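Agosto
Secção de Têxteis Domésticos, Instituto Wekley

4. Conservação doméstica das malhas grossas

4.1 Constituição da amostra

O inventário reuniu 300 peças de malha pertencentes a 40 agregados familiares de Skeno e de Mocanu. Foram incluídas camisolas, casacos abotoados, coletes e cachecóis, desde que usados pelo menos uma vez no inverno anterior. As peças guardadas em sótãos ou em casa de familiares ficaram de fora, por não ser possível saber quem tratava delas. Cada agregado preencheu uma ficha por peça, com indicação da origem (comprada nova, em segunda mão, oferecida ou feita em casa), da composição declarada na etiqueta e do modo de arrumação fora da estação.

A composição foi o campo com mais lacunas. Muitas etiquetas tinham sido cortadas por incomodarem no pescoço, outras estavam ilegíveis depois de várias lavagens. Nesses casos a ficha foi preenchida com a menção «desconhecida» e a peça manteve-se na amostra, mas não entrou na comparação por fibra apresentada na secção 5.

4.2 Arrumação

Os modos declarados foram agrupados em quatro categorias: cabide, dobra simples, dobra em três com as mangas para dentro, e enrolamento. A dobra simples predomina nas duas localidades. O enrolamento é quase exclusivo de agregados com pouco espaço de gaveta e aparece sobretudo em peças finas, que a ele resistem melhor. Nas malhas com tranças em relevo, o enrolamento comprime o desenho de forma irregular e deixa vincos oblíquos que só desaparecem com vapor.

O cabide continua a ser usado para casacos abotoados, que as pessoas tendem a tratar como agasalhos de exterior. O peso da malha concentra-se então nos ombros, e o alongamento mede-se bem ao fim de uma estação. Em peças de pontos cruzados o efeito é maior, porque as tranças consomem mais fio por centímetro e tornam o corpo mais pesado do que uma malha lisa do mesmo tamanho. A superfície plana mais usada para dobrar é a cama (Figura 3); a mesa da cozinha vem a seguir e a tábua de engomar é rara.

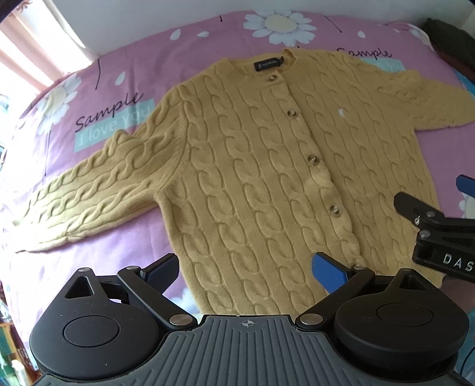
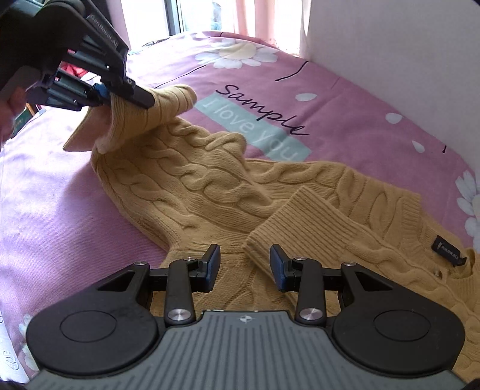
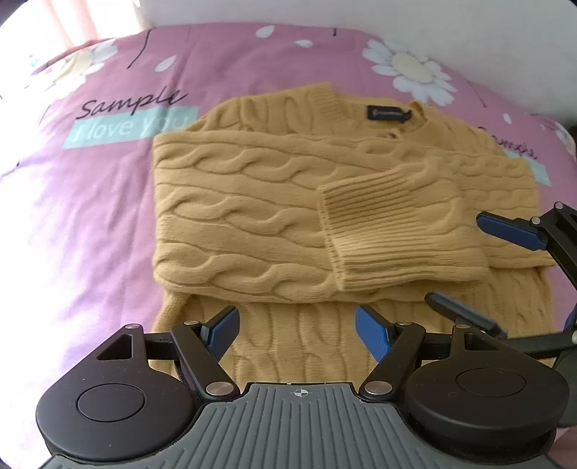

Figura 3. Malha de tranças amarelo-mostarda sobre uma cama com roupa cor-de-rosa: estendida nas duas primeiras imagens, dobrada na terceira.

4.3 Lavagem e secagem

A frequência de lavagem varia muito mais entre agregados do que entre peças do mesmo agregado. Quem lava com frequência lava tudo com frequência, incluindo as malhas de lã, que poderiam ser apenas arejadas. O arejamento foi declarado por poucos agregados de Skeno e por uma parte maior dos de Mocanu, onde as casas têm em geral varanda coberta. Não foi possível separar o efeito da varanda do efeito do hábito familiar — as respostas abertas sugerem que os dois pesam.

Na secagem, 70% das peças eram postas na corda ou no estendal, presas por molas. As restantes secavam deitadas sobre uma toalha ou, em menor número, na máquina. As marcas de mola na bainha foram o defeito mais referido pelos inquiridos, à frente do borboto e dos fios puxados. Este resultado deve ser lido com cautela: a marca de mola vê-se logo e a pessoa sabe a que a atribuir, ao passo que a deformação lenta do decote passa despercebida até a peça deixar de assentar.

4.4 Reparação

A ficha pedia ainda que se indicasse qualquer arranjo feito em casa. Pregar botões é a intervenção corrente. O reforço de cotovelos e o remate de punhos desfeitos exigem agulha e fio adequados, e vários agregados guardavam as peças danificadas à espera de quem o fizesse. Parte desse trabalho era entregue à oficina Retance, em Mocanu, que aceita malhas aos sábados mas não trabalha com tranças quando o ponto se perdeu em mais de uma carreira.

As peças feitas em casa são reparadas mais vezes do que as compradas, mesmo quando o estado inicial é pior. A existência de sobras do fio original parece contar muito nesta diferença. Nos agregados que conservavam um novelo da mesma cor, o arranjo foi feito na própria estação em que surgiu o dano; nos outros, ficou quase sempre para o ano seguinte.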